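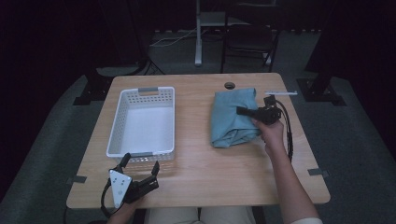

Laundry & Linens

How I Fold Towels So They Fit the Basket

I used to fold every towel the way my mother did, then cram the stack into whatever basket was closest and wonder why it all came undone on the stairs. Now I start with the basket! Mine's a plain white plastic one with little square holes along the sides, and I set it empty on the left of the table with the towel on the right.

Lay the towel flat and smooth it out from the middle with your palms. Fold it in half lengthwise, then bring the short ends in so they meet. Fold once more down the center and you've got a chunky rectangle. Check it against the basket floor – too wide, and you redo the first fold in thirds.

Don't fuss over a rumpled lower edge. I just tuck it under and turn that side to the wall of the basket. My blue ones are soft and slump a bit, so they go in last, on top.

A full load of 18 takes me 27 minutes with the radio on.

Related
Sorting Socks with Béla Gál
Small Closet, Big Blankets
Washcloths: Roll or Fold?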